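Sunday, August 4, 2019
Notebook 3, small objects collection. Written by Panagiotis Liapis, for myself and for whoever takes over on the next shift.

Present: me, Danai Stefanou, Iason Galanis until lunch. Judit Antal joined by phone for the part about the labels.

State at start. The set we call Sotia (small things picked up and put into a box) had 449 accepted episodes when I opened the sheet this morning. The goal for the first training run is 700. Polyxeni wants to start the run even if we are a little short, but I would prefer to wait, because the policy from March was trained on too few examples and it learned mostly to go to the middle of the table and close.

Calibration. Did the opening and closing sweep on both grippers before the first episode. The left one reads a little wider than it is when fully closed. It was the same on Friday. I wrote the offset into the config file and did not touch the screws. If somebody touches the screws, please write it here with the time, otherwise all the width values after that are a mystery for the person who cleans the data (me).

Mapping pass. We do one slow pass over the table before each block, with no grasping. Iason did it too fast the first time and the tracking was lost when he turned toward the wall. Second time was good. Note for the protocol: the slow pass should take as long as it takes to read the first page of the protocol. This is Danai's rule and it works better than my rule with the stopwatch.

Block A, one hand only. 15 episodes with rings into the box lid. Rings are difficult in a way I did not expect. When the ring lies flat, the pads come down on both sides of it and the fingers must touch the cloth, and then the cloth makes a small fold and the ring moves with the fold. Danai found that it goes better if you come at an angle and push the ring a bit until it tilts. I asked myself if we want this in the data. I think yes. A person does it naturally, and the policy should see that pushing before grasping is allowed. But then we must do it often enough, so that it is not a strange exception in the set. I put the tag "pre-push" in the sheet, column F.

Rejected from block A: two episodes. In one I spoke to Iason and stopped in the middle of the movement, in the other the ring jumped and I took it with my fingers. No human fingers in the episodes, please. If the thing falls to the floor, end the episode, mark it, begin again.

Block B, two hands. The idea is that both grippers work on the same table and do not wait for each other too much. In practice we all wait. I looked at the replay of my own episodes and the left hand does nothing for long moments while the right one works, and then they change roles. Danai is better, she played accordion as a child and maybe this is the reason. Judit says that idle time is a problem for the learning, the model sees many frames where the correct action is to stay, and it can learn to stay forever. Her suggestion is to cut the idle parts automatically below a speed threshold. I am afraid that we then cut also the short stop just before closing the fingers, and this stop is important. We agreed to try it on a copy of last week's data first and compare by eye.

Coiled pieces. They deform when you press, so the width of the gripper at the moment of grasp is not a constant for the same object. This is good for us, I think. In the Vrettos set all objects were hard, and the policy closed always to the same number. With the coils you have to hold with little force, or the coil slides out between the pads. 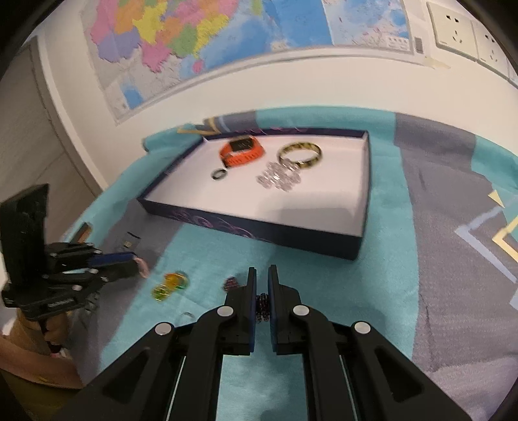 The other problem with the coils is that they look nearly the same from every side, so the labels for orientation make no sense. Judit agrees to leave the orientation field empty for them and not to write zero. Zero means something, empty means we did not measure. I will correct the old rows tonight or tomorrow.

Cloth. Keep the patterned cloth for the whole of this week. Then we change to a plain one, and the week after to the bare table. Do not mix within one block, it makes the split by background impossible afterwards.

Disk. Episode 1857 in the general numbering (this counts all sets together, also the failed ones) did not copy completely. File size is much smaller than the neighbors. I kept the original on the card and did not format it. PLEASE do not format the card with the red sticker.

To do
– repeat the failed copy, check the sum
– correct orientation rows for coils
– send idle-cut test to Judit
– ask Polyxeni if the Dristimdale people still want the two-hand episodes in a separate folder
– new pads from Stollwood, the ones for the right gripper begin to lift at one corner

Added in the evening: the copy worked on the second try, the sum is correct. The card can be formatted now. I took off the red sticker.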